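Ludoteca Vevgate - Revisión de juguetes y mesas
Fecha: domingo, 4 de octubre de 2026
Revisa: Ekrem Aksoy
Sala: Javier (la del fondo)

1. Esquinas de las mesas sin astillas. CORRECTO
Una tenía un canto áspero en julio. Lijado. También lijé un poco la manga de mi jersey.

2. Estanterías fijadas a la pared. CORRECTO
Aguantan. La balda alta sigue combada por los 8 tomos de una enciclopedia que no pide prestada ni el polvo.

3. Enchufes con tapa. PENDIENTE
Faltan 5. Pedidas a Brutonwood, que ha contestado con un catálogo de columpios.

4. Caja de piezas pequeñas, cerrada y en alto. NO CORRECTO
Cerrada, sí. En alto, si uno mide como un gato. Subirla hoy.

5. Juguetes desmontables: cantos, puntas y encajes. CORRECTO CON OBSERVACIONES
El bicho blanco y naranja, pez según unos y pájaro según otros, se revisa por piezas y sobre la mesa de madera clara. 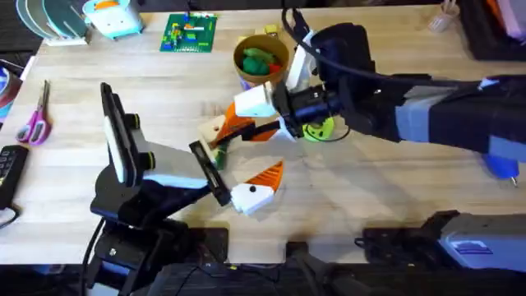
Pasar el dedo por cada punta naranja y tirar de los encajes con ganas, que los críos no tiran con educación. Si algo baila, a la bolsa de reparar - no de vuelta al cesto "por si acaso".

6. Etiqueta de edad legible. NO CORRECTO
En el dominó de Vurnport se lee "a partir de" y luego un misterio.

7. Limpieza de la alfombra. CORRECTO
Aspirada. Apareció la ficha del parchís que dimos por perdida y repusimos.

Próxima revisión: cuando lleguen las tapas. E. A.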